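Givdale House Notes
Filed under: Storage & Small Furniture / Photo Gallery

The White Cabinet and Its Stickers

Welcome back to the gallery, and thank you to everyone who wrote in after the pantry shelves (I read every message, even the long ones, and especially the long ones). We are staying with storage this time, because the tall white cabinet has been asked about more than any other piece of furniture I have ever owned, and I suppose it has earned a page to itself.

It came from a secondhand shop in Pulberg, where it had been standing behind a row of dining chairs with a price tag of 92 on one door and a much older tag, with the stock number 2916, tied to a handle. Oskari Kinnunen drove over with me and did most of the lifting, and he was very patient about the stairs, which have a turn in them that was plainly designed by somebody who had never bought a cabinet. We had to tip it, rest, tip it again, and then have coffee. I don't think I said thank you nearly enough that day, so thank you, Oskari!

I had meant to repaint it. I had even picked a color, a soft green that I'd seen in a hallway in Brunimura and had been thinking about ever since — but I kept putting it off, first for the weather and then for no reason at all, and in the meantime the stickers began. The first one went on in a quiet moment, almost without thinking, and after that there was no going back. My niece sends them in birthday cards, the stationery shop in Barros tucks one in with every order of envelopes, and friends who come for supper have been known to leave one behind without a word. I have given up on the green and I don't miss it.

A few people asked whether there is a plan to where they go. There isn't, or not much of one. I like them scattered, with plenty of plain door left between them, so that each one has a little room of its own. When I have tried lining things up I have always ended up fussing over a quarter of an inch, and then I get cross, and then the sticker goes on crooked anyway. You will notice that cats are well represented. I make no apology for cats.

Some practical notes, for those of you thinking of doing the same to a cabinet of your own. Wipe the door down with a barely damp cloth and let it dry all the way before you stick anything to it. Press from the middle outward with your thumb, slowly, and give the edges a second going-over the next morning. If you change your mind, a hair dryer on a low setting will loosen most paper stickers in a minute or 2, and a drop of cooking oil on a rag takes care of whatever gum is left. Try that on the back of the cabinet first, please, as some finishes don't care for it. Keep stickers a little away from the seam where the doors meet, too, or they will catch on your sleeve and lift.

As for what lives inside, I'm afraid it is the usual mixture. Spare sheets and pillowcases are on the lowest shelf, then the sewing things, then the board games, and then a box of cables that I promise myself I will sort through every July. (It is July. I have not sorted through it.) The top shelf is for wrapping paper and for presents bought too early and then forgotten, and I do recommend having a shelf like that, as it is a real pleasure to come across something nice that you bought for somebody last spring.

The black curtains were another slow decision. I wanted something dark and simple around all that white, and I looked at a good many patterns before coming home with plain black. They take a bit of care with the lint brush, more than I had bargained for, but they make the cabinet look so bright and clean that I forgive them.

Click for the larger view, and do send me your own decorated doors — I would love to put together a page of readers' cabinets before the fall.

Related in Storage & Small Furniture
Pantry shelves, before and after
5 ways to fold a fitted sheet
A narrow bench for the Pulberg hallway
Choosing handles for old doors

Contact | © Givdale House Notes | Back to top
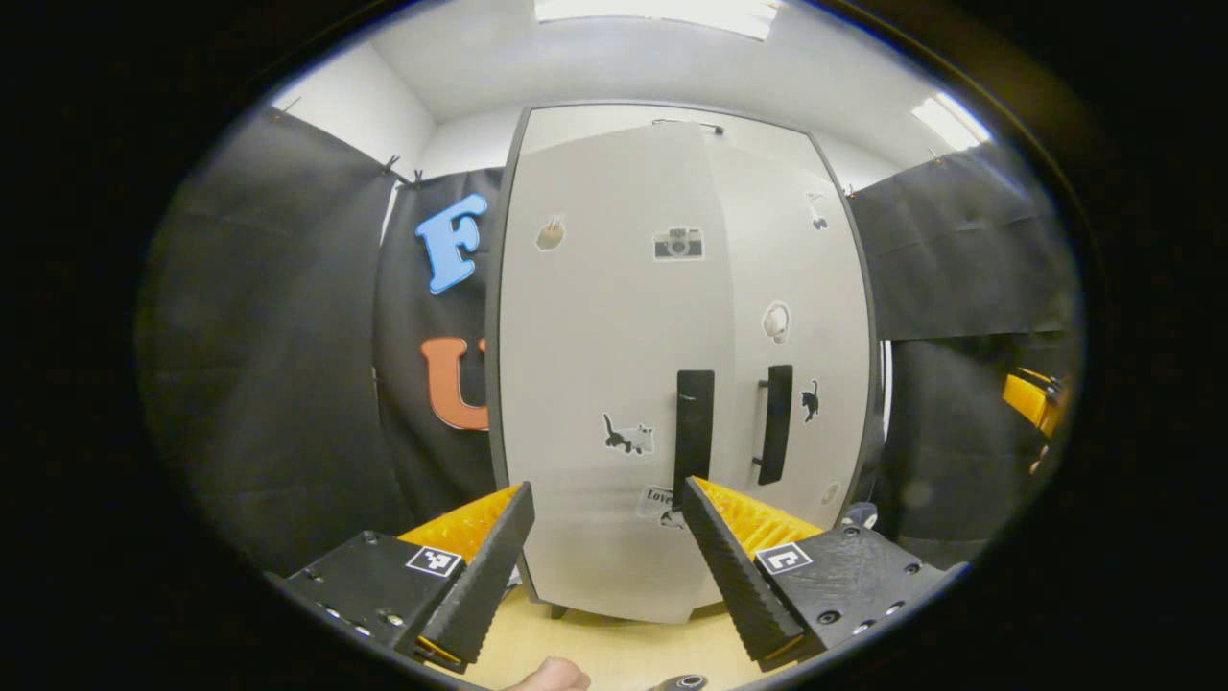

The sticker cabinet, cats and camera and "Love" and all, with the black curtains beside it.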